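Ficha de datos: Nakpan, registro de tareas de limpieza en zonas de descanso

Responsable: Danent, área de Automatización y Condiciones de Trabajo
Centro de origen: Vokadstead
Versión: 2

Contenido
El conjunto reúne 756 episodios de limpieza de mesas realizados por un robot de dos brazos, con una duración de hasta 45 segundos cada uno. Se acompaña de 363 partes de turno en los que el personal anota incidencias y tareas reasignadas.

Finalidad
Nakpan se elaboró para estudiar cómo cambia la jornada del personal de limpieza cuando una parte del trabajo repetitivo pasa a una máquina. Los partes de turno tienen el mismo rango que los episodios y deben citarse junto a ellos. No se autoriza su uso para evaluar el rendimiento individual.

Cambios en la organización del trabajo
Desde marzo, el repaso de las mesas corresponde al robot en el turno de tarde. La plantilla conserva la reposición, los suelos y la revisión final - esta última figura ahora como tarea propia en el cuadrante. La formación se imparte dentro del horario laboral.

Ejemplo de tarea: pasar el paño por una mesa blanca situada ante una nevera de bebidas. 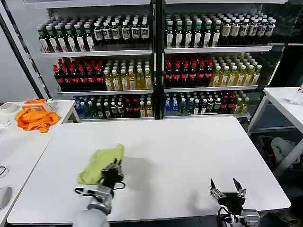

Desde Novitham se objetó que los partes no recogen el tiempo dedicado a preparar los paños ni a atender las paradas, y que ese trabajo también debería constar. La observación se ha admitido: la próxima versión incorporará un campo específico para ambas labores.

Limitaciones
Un solo centro y un solo turno. Los partes están redactados en texto libre y su nivel de detalle es desigual.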